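Papers > Disassembly and Reuse > Volume 8 > Full text

Abstract Sections Figures References Comments

4. The kit in use

4.1 What comes with it and how we set it up

We should say at the start that we came to the Handum kit as buyers, and that our review is written with other buyers in mind. Skaltari sells it as a package for small refurbishing shops that take in retired office computers and would like the dull part of the stripping done by a machine. The package has the gripper, the camera and its bracket, a control box, and a license for the planning software. The arm is the customer's own affair, and so is the bench. We had both already, and we suspect most readers of this section will at least have the arm, so we'll spend our words on the parts that were new to us.

Setting up took longer than the guide allows for. The guide is friendly and well drawn, and its chapter on wiring is a pleasure, but it assumes that the person reading it has set up a camera on a moving wrist before. One of us (Prokopenko) had done so and the other (Rozīte) had not, and we agreed that she should do the work while he kept quiet, so that we could learn how a newcomer would get on. She got on well until the calibration, where the guide asks for a set of poses and gives no hint of how far apart they ought to be. We wrote to Skaltari and had a kind and very full answer, which we hope will find its way into the next printing. Once we had followed it, the calibration held for the rest of the study and we never had to touch it again.

4.2 Reaching into an open tower

The trial task was the one the kit is advertised for: take a desktop tower with the side panel already off and remove the parts worth keeping, memory first. The towers came from Tesumov, a leasing company that sends its returns to the Liepiņa workshop, and they were all of a sort that anyone who has worked in an office will know. We laid each one down on its side, started the program, and recorded every attempt by the gripper to take hold of a part, whether it came away with anything or not. In all we logged 3,361 attempts. 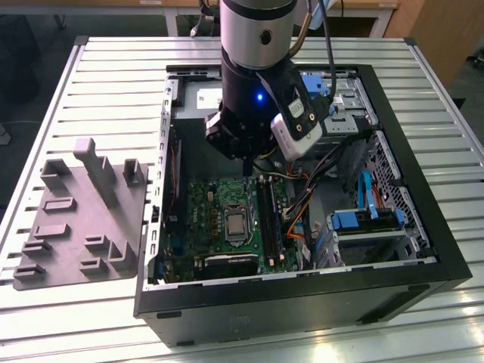 Figure 3. The gripper over the motherboard of an open tower, with the camera on its bracket beside it.

Skaltari's software plans each reach in two stages, and we came to like this arrangement a good deal more than we had expected to. In the first stage the arm goes to a waiting position above the case and the camera takes its picture from there; in the second the gripper goes down along a path that the software has worked out from that picture. The waiting is a little slow, and a visitor watching for the first time tends to ask whether something has gone wrong, but it gives the planner time to find a way past whatever lies in between. In towers like the one in Figure 3 that is mostly wiring. The orange and black wires from the power supply pass by the memory slots on their way to the right side of the motherboard, and a planner that thinks only about the hard parts of the case will happily send a finger straight through them. The Handum planner treats wiring as something to go around where it can, and where it can't, it stops and asks for a person. It asked 565 times over the study. We think that is a fair price, and we'd much sooner be asked than find a torn lead afterward.

The slots themselves deserve a word. Memory has to be let go at the latches before it is pulled, and the latches are small things set at the ends of the slots, where there is not much room for a gripper of any shape. The angular fingers of the Handum gripper are meant for just this sort of corner, and on the outer slots they managed it nicely. On slots close to a neighbor that was still full they were less sure, and the grip would slide along the module and have to be tried again. We found that changing the order of removal, so that the software always began at the side with the most free space, took away much of the trouble. It is a single setting in the menu, and it is off when the kit arrives, and we would gently suggest to Skaltari that it be on.

4.3 Support, running costs and smaller matters

We wrote to the support desk 14 times and were answered on every occasion, by people who had plainly read the question. The finger pads wear, as they do on every gripper we have used, and a replacement set can be fitted with one small screwdriver in the time it takes to make coffee. The license is renewed each September whatever the date of purchase, so a shop that buys in the summer pays for a very short first year. We raised this with the seller and were offered a credit, but we had to ask for it.

The software's log is worth praising too. It saves the camera picture with each attempt and writes the reason for a stop in ordinary words, and when we sat down to sort our results we were grateful for it again and again. The one thing we missed was a way to add our own note to an entry, and in the end we kept a paper notebook by the bench for that purpose. Readers who would like to see how the notes were matched to the log will find the method in Section 5.

Comments (3)

marten_k
Thank you for the part on calibration poses. Could you share what the seller told you about spacing? We've been stuck on the same page of the guide for a while.

S. Rozīte (author)
Gladly! Spread them wider than feels natural, and tilt the wrist in every one of them. Write to me at the workshop and I'll send the whole letter, it's a long one.

benchside
Changed the removal order as you suggest and our retries dropped right off. Does it remember the setting after an update for you? Ours went back to the default.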